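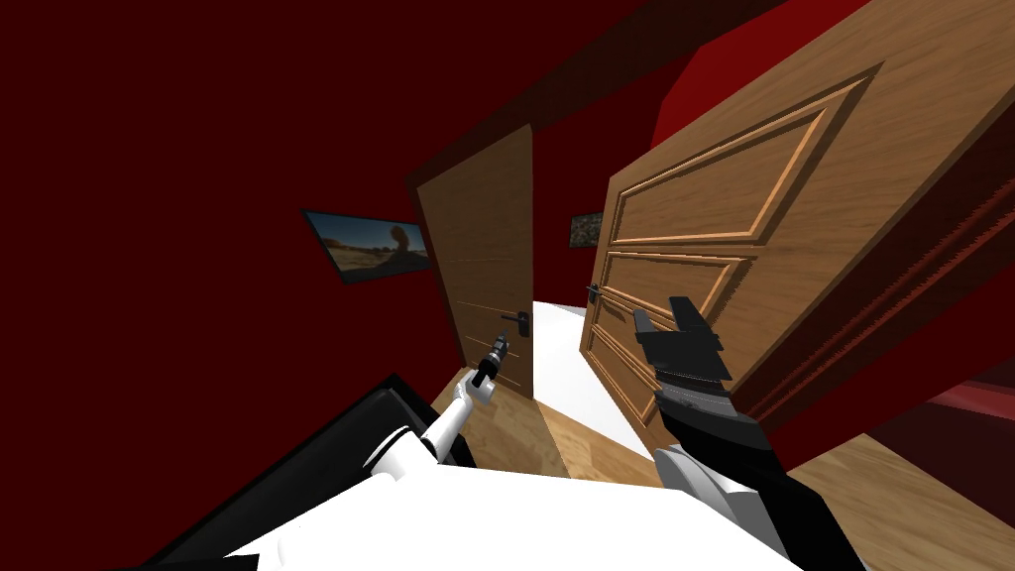 Review: Desness Permit Watch, a public notice service for outdoor advertising

The Desness Permit Watch is a subscription service that collects applications for billboards, wall signs and other outdoor advertising and sends them to residents, neighborhood groups and local newsrooms. The Nundau Civic Information Office used the service for 17 weeks, ending in December, as part of its regular evaluation of public notice tools. This review records the findings.

Setup took less than an afternoon. The subscriber draws an area on a map, selects the types of filing to be followed and chooses daily or weekly delivery. The office selected the whole of Nundau and the highway corridor through the neighboring township of Shin. Each notice gives the applicant, the street address, the size of the sign, the hearing date and a link to the original filing. Notices arrived in plain text and could be forwarded without losing their layout.

Coverage within Nundau was very good. The office compared the notices with the zoning department's own register and found that only three filings had been missed. All of them were changes of ownership on existing signs. The service sent over 300 notices during the evaluation, and a fair share of these were routine renewals that most readers will want to filter out. The filter for renewals works as stated, but it is placed under "Account" and took some time to find.

Results for Shin were weaker. The township posts its agendas as scanned pages, and the service read several addresses incorrectly. In one case a digital billboard proposed for the east side of the interchange was listed on the west side, next to a school. A correction was issued seven days later - after the hearing had been held. Newsrooms should check every address against the filing before publication.

The service covers permits only. It does not follow the content of advertisements, and it cannot tell a subscriber who has paid for a message on a rotating display. Several residents who contacted the office had expected this. The Desness product page could be clearer on the point.

The office also considered Zindine, a general municipal alert service. Zindine costs less and includes road closures and council agendas, but its sign notices omit dimensions and lighting, the two details residents ask for most often.

Customer support was prompt on weekdays. Printed guidance is limited to a short leaflet, and the archive search accepts one street name at a time.

The office recommends Desness Permit Watch for newsrooms and for neighborhood groups within Nundau. Readers in Shin may prefer to wait until the address errors have been resolved.

Reviewed by Yasaman Shahbazi, Nundau Civic Information Office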